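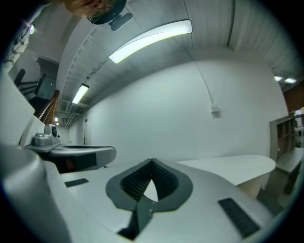 OPEN DAY WALK-ROUND: CHECKLIST AND COMMENTS

Site: Tevum, ground floor demo area and stairs
Date: 2 May 2020
Done by: Miklós Bakos
Form: 2811, the short one
Visitors booked: 200, in groups of 20

Key: OK = fine as is. FIX = before doors. WATCH = fine now, keep an eye on it. N/A = does not apply.

Comments typed up quickly between groups one and two of the trial run, sorry for the state of them.

Section A. Way in and way out

A1. Front door opens fully, stays open on its hook
OK. Hook stiff. Needs a shove.

A2. Route from door to demo area clear
FIX. Two boxes from Hijazi left by the coat rail. Moved one, the other is heavy, needs two people. Don't try it alone.

A3. Hallway kept clear along its full length
WATCH. It's clear but people stop there to chat after the demo and the next group can't get past. Ask the guide to walk them right out to the front before taking questions.

A4. Fire exit signs lit
OK all.

A5. Assembly point known to all guides
FIX. Two guides gave me the old one (bike racks). It moved in March. It is now the grass by the Vundale gate. Told both. Still needs to go on the briefing card, the card is wrong too.

Section B. Stairs

B1. Handrail firm
OK. Pulled on it top, middle and bottom. No movement.

B2. Treads clean, nothing left on them
OK now. Was a roll of tape on the third step first thing. Binned.

B3. Stairs closed to visitors during demos
FIX. Rope is here, posts are not. Somebody said the posts are at Vurnivby from the last event. If they don't turn up by lunch use two chairs and a notice, and put a guide there for the bigger groups. Children will go straight up otherwise, they did last year.

B4. Nobody watching the demo from the stairs
WATCH. You get a good view from halfway so people will want to. Answer is no.

Section C. Demo table and grippers

C1. Table steady
OK. Leant on it with both hands. Slight rock at one corner, folded card under the foot has sorted it.

C2. Table edges and corners safe at child height
OK. Rounded edge, nothing sharp found.

C3. Grippers checked for cracks, loose screws, lifting pads
WATCH. Hand-held ones all looked over before the trial run. Black rubber pads on the flat top are stuck down well. One screw on the spare took a quarter turn. Check again at the midday break, they get a lot of handling.

C4. Jaw opens and closes freely by hand
OK. No sticking. Grit in the ribbed part of one, brushed out with a dry toothbrush. Toothbrush is in the drawer, please leave it there.

C5. Pinch points pointed out to visitors before they hold anything
FIX. This was missed in the trial. Guide went straight to "have a go". Line to say, word for word: fingers on the handle, never in the V. Say it before handing over. Say it again to anyone who joins late.

C6. Visitors under 12 have an adult beside them while holding a gripper
OK, agreed at the briefing. Beside them means beside, not filming from across the room.

C7. One visitor per gripper, no swapping mid-task
WATCH. They swap. Gripper gets passed over the table by the wrong end. Ask them to put it down flat first and let the next one pick it up.

C8. Enough space between people using grippers
FIX. Two people working side by side is tight, elbows and grippers both. Mark an arm's length on the floor with tape. Blue tape, the yellow is for the fire route and we had that argument already.

C9. Camera mounts on the grippers tight, lens clean
OK. Wipe lenses between groups, cloth only, no spray.

C10. Small parts out of reach of toddlers
FIX. Foam blocks fine. The little pegs are not. Peg task for adults and older children only, pegs back in the lidded tub afterwards and the tub goes up on the shelf.

C11. Hands and handles cleaned between groups
OK. Wipes on the table, bin next to it. We will run out by afternoon at this rate. 17 packs left, more ordered from Hijazi, no delivery time given.

Section D. Power, cables, lights

D1. No cables across the walking route
OK after moving the charger. Was plugged in by the door with the lead right across. Now on the wall side.

D2. Fixed cables on walls secure
WATCH. Thin white cable coming down the big white wall to the outlet box. Tugged gently, seems alright, but it is just the sort of thing a five year old pulls. Keep the queue off that wall. Clip it properly after the open day, job for the building people not us.

D3. Portable leads tested and labelled
FIX. One extension lead with no label. Taken out of use, in my office, do not go and fetch it back.

D4. Batteries charged on the charging mat, not left overnight
OK.

D5. Ceiling lights working over demo area and hallway
OK, all on. One was slow to come up this morning. Logged.

D6. Vent not blocked, room not stuffy
WATCH. Fine empty. With a full group in and the door shut it got warm fast. Door on the hook between groups please.

Section E. Furniture and storage

E1. Shelving stable, heavy things low down
FIX. Toolbox was on a top shelf. Moved to the bottom. Shelving itself didnt shift when pushed.

E2. Desks clear of drinks
WATCH. They were clear. Then I turned round and there were two coffees. No drinks in the demo area, staff included, me included.

E3. Bags and coats off the floor
OK. Coat rail in use. Pushchairs to the left of the entrance.

Section F. People

F1. First aider on site and named on the board
OK. Name up. Kit checked, plasters topped up, eye wash in date.

F2. Guides briefed on stopping a demo
OK. Anyone can call stop. Everybody puts grippers down on the table, hands off, wait. Practised it twice, second time was much better.

F3. Loose sleeves, lanyards, long hair
FIX. Guide lanyards hang right where you lean over the table. Swap for the clip badges. Clips are in the Vurnivby crate, under the leaflets.

F4. Visitors told when cameras are recording
FIX. Notice printed but still in the printer tray. Needs one at the door and one at the table. Guide to say it out loud as well, and anyone who would rather not be recorded can use the spare gripper with the camera off.

F5. Group size kept to the booked number
WATCH. Trial group crept up, friends of friends. Count at the door, not at the table. Walk-ins wait for a gap.

F6. Noise, seating, access
OK mostly. Two chairs out for anyone who needs to sit. Wheelchair user can reach the table from the open side, tried it with the office chair which is not the same but gives an idea. Width past the shelving is fine.

Still open at time of writing

A2 second box, two people
A5 briefing card, new assembly point
B3 posts or chairs
C5 pinch point wording to all guides
C8 blue tape
C10 pegs
D3 lead, stays in my office till tested
F3 clip badges
F4 notices up

E1 was done on the spot so ignore the FIX, I left it so theres a record of it.

Second look at midday, mainly section C and the stairs. If you close anything before then write your initials next to it on the paper copy by the door, not on a sticky note, the last lot of sticky notes fell off. Paper copy goes in the Tevum folder at the end of the day with the sign-in sheets.

M. Bakos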